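Wurndale adopts rules for hand-held gripper work, cable checks come first

December 18, 2019

WURNDALE - Shops and labs that record people doing household jobs with hand-held grippers will have a written set of rules to work by starting in July. The Wurndale Automation Forum voted the code through late yesterday, after a long evening and a lot of red pen.

The code is called Skirnden, after the street where the first draft got written. It runs 90 clauses. Voluntary for now. But two of the bigger buyers of recorded work in the region, Paredes and Modudmont, have already told suppliers they want it in contracts.

"We had good people doing this five different ways," said Arvid Björklund, who led the drafting. "One place stops every time the cord drags. Next place tapes it to your arm and you go home with a rash. Somebody had to write down what is normal."

What it covers: the station, the person, the objects, the recording. Not the robots that get trained later on. That part was argued over and dropped, and goes to a seperate group next year.

The station part is the longest. Cables have to leave the gripper with enough slack that the wrist can turn all the way over without a pull. No cable across the operator's lap. Floor cables are allowed inside the station but not in the spot where the operator stands or walks in, and whoever opens the station in the morning signs that they looked. Stands holding up an overhead bar need their legs fully spread. Mounting plates on the grippers get checked for loose fasteners before the first take, then again after the midday break.

Edges of plates too. An early draft wanted rubber trim on all of them. Suppliers said trim peels and gets into the recordings, so the final text says edges must be smooth to a bare finger and leaves it there.

Sleeves took up most of an hour. The draft said short sleeves only. Operators who came to the open session did not like that, several of them work in cold rooms all winter. Final wording lets long sleeves in as long as the cuff stays clear of the moving parts and doesn't cover the hand. Rings and loose bracelets come off.

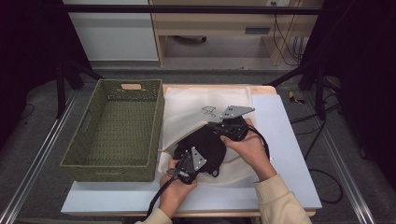

Soft goods get a chapter of their own, and it was the last one settled. Bags, clothes, towels, anything that folds. Hard objects are easy to put back where they started. Cloth is not, and the forum had 407 written comments on the code, 256 of them on cloth one way or another.

The main question was resets. When a bag has been packed and the operator is about to go again, how close to the first starting position does it have to be? Helge Hägglund, who runs training for new operators at Modudmont, pushed for loose resets and mostly got them. Drop the thing on the table, let it fall how it falls, start from there.

"If you smooth out the bag every time you get very pretty recordings of a bag no one owns," Hägglund said. "At home it's in a heap. Leave it in a heap."

Paredes wanted the other thing, a printed outline on the table and the cloth laid inside it. They got a compromise. Outlines can be used for the first takes of a new task, so the operator and the reviewer agree on what the job is, and after that the outline has to come off the table.

Other rules in the same chapter, quickly:

Drawstrings and cords stay on the item. No trimming them because they catch.

An item that tears is pulled out and logged. It can't be glued or pinned and put back.

Baskets and bins may be placed anywhere the operator can reach without leaning, and moving them between takes is encouraged.

Washing: once a week at least, no scented soap. That one came from the operators.

Failed takes are kept. This was a big change from what most places do now, which is delete and go again. Under Skirnden a dropped item stays in the record with a mark on it saying so. An operator can't be docked pay for one. Björklund said the pay line was not in his draft at all, it was added from the floor and passed with no one against.

"People rush when a drop costs them," he said. "You can see it in the takes, everybody grabs the same safe corner."

Hours are also in there. Grippers are not heavy but the thumb does the same thing all day long. The code calls for a break of at least ten minutes every hour and no more than five hours of gripping in a shift. Left and right devices are to be weighed with all plates and cables on, and the two have to match closely. Operators can ask for a different grip size and the shop has to have one on hand. Not order one. Have one.

On privacy it's shorter than some wanted. Head cameras go off when the operator steps away from the table. Screens and mail and anything with a name on it has to be out of view before a session. Other workers passing behind the station have to be told, and the code tells shops to hang side curtains where they can. Faces caught by accident are to be blurred before the recording leaves the building. There was a push for a rule on voices as well but it failed, sound will be covered in a later update.

Who checks? For the first year, mostly the shops themselves. They fill in a form and keep it. The forum will make visits but only if asked, and a visit costs 525 dollars, which small labs complained about on the night. There may be a lower rate. That was left open when the meeting ran out of time and the building had to be locked.

A few people went home unhappy. One owner of a two-table shop said the paperwork alone would eat a morning every week, and asked for an exemption for anybody with fewer than three stations. Voted down, but narrow. The shop can use a shorter form instead, due out in spring.

Operators in the room were mostly for it. One said the cable clause was worth the whole thing, she has had a cord snag on a chair arm mid-take more than once. Another wanted to know if the chairs would get a chapter. They will not, most of the work is done standing, but the code does say a seat has to be within reach during breaks.

Modudmont said it will move its own stations over early and expects to be done well before July. Most of the work there is re-routing cords and rewriting the sheet operators get on the first day. Hägglund's team will run two open training mornings in Wurndale for outside shops, no charge, bring your own grippers. Paredes gave no date but said new contracts would mention the code by name.

The full text goes up on the forum's page once the typing errors are out of it. Printed copies at the front desk, while they last. Comments on the sound section can be sent in now and don't need to be on the form.

The next meeting takes up glassware and liquids. Björklund has asked that anyone with strong feelings on spills send them in writing befor the night.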